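Section 4: Setting up a shared grocery list

I put off sharing a list for years and just texted my sister from the store, so trust me, this part is worth the few minutes! You'll need the Plalby app on both phones and the same home name typed in on each.

1. Open Lists and tap New. I name mine after the store (Gonham, usually).
2. Tap Share and pick the people in your home.
3. Add a few things you buy every week, fruit and drinks are a good start.

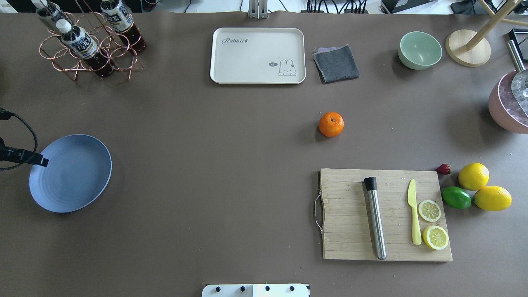 Bottled drinks go under Drinks.

4. Hold your finger on any item to set how often it comes back. Mine is 5 days for fruit and 30 for tea.

Note: the app sorts by aisle only after you've checked off a whole list once. Before that it's in the order you typed it (mine was a mess).
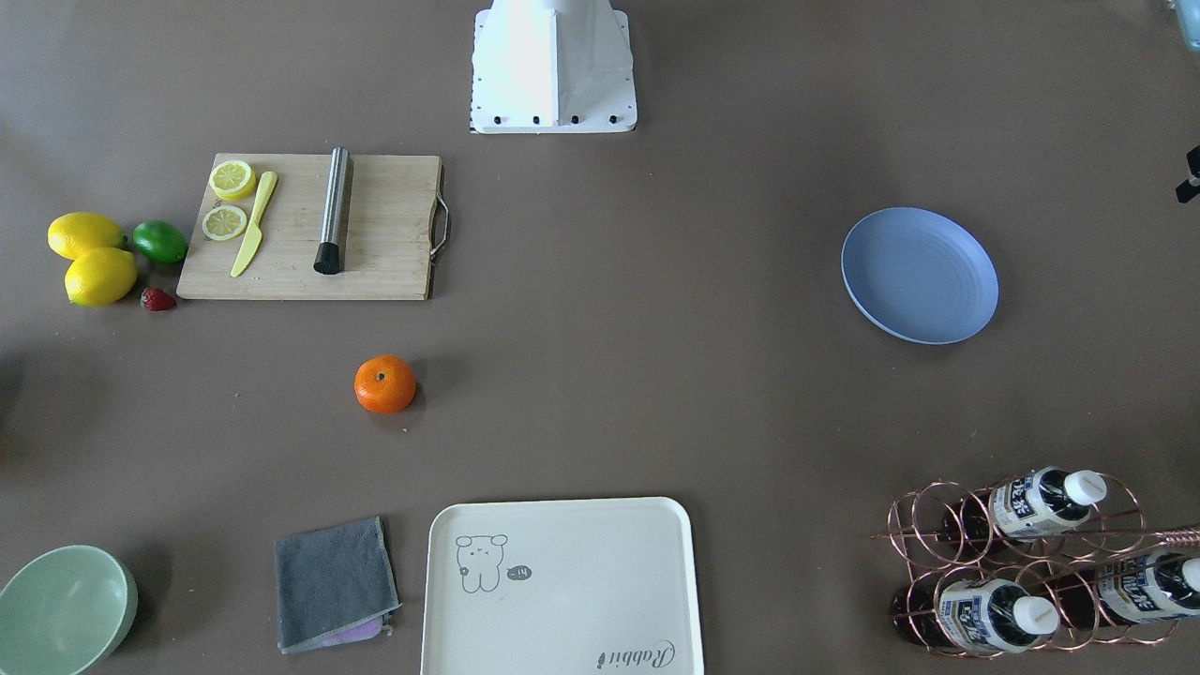 5. Turn on Merge Doubles, or you'll both come home with lemons. It catches plurals but it won't catch typos, so "lemmons" gets its own line.

Caution: Clear All wipes the list on every phone, and there's no undo. Use Clear Checked instead.

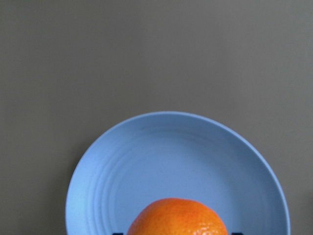
Hashini Herath wrote in that her list stopped updating after she changed the home name, and that signing out and back in on both phones fixed it. I tried it on mine and got the same result, so do that first.

Pantry notes

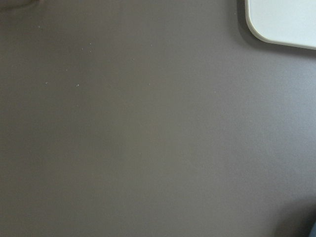 By Myfanwy Jarman | Updated Tuesday, September 27, 2022

Notes stick to an item for good, even after you check it off. I keep sizes and which brand my sister can't stand in there – handy when it's my turn to shop! To add one, swipe left and tap the pencil.

Contact Plalby Help | © 2022 Plalby | Back to top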